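Jade Perron had the handles by nine, and by ten her shoulders ached. The job was cups and a cloth. Whatever her hands did, the arms at the table did too, a little late, and the machine kept the lesson.

Mélanie had put the orange cup up on the shelf and left the dark one on the table. Two lessons had been thrown out already.
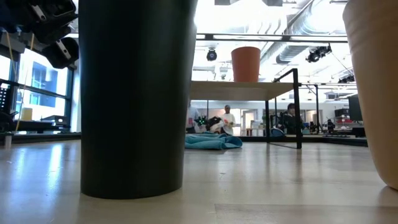 Murray said she was going too fast, and that a robot taught in a hurry would be in a hurry for ever. She should wait after each grip, he said, long enough to breathe in.

So she waited. She closed the left hand, breathed, and lifted. At Prunditz she had taught new starters to pack boxes, and it had been much the same – you slowed down and tried not to show them your bad habits. 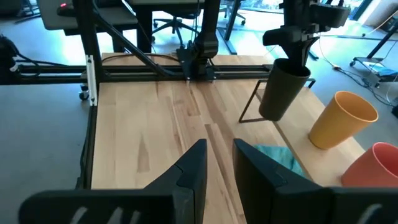

She kept the next five lessons. In the last one she let go too soon, out of tiredness, and asked Mélanie to mark it as bad.

"Leave it in," Murray said. "It should see one."

Mélanie looked at Jade. Jade put the handles back on their hooks and rubbed her wrists.

"Take it out," she said, and went to find her coat.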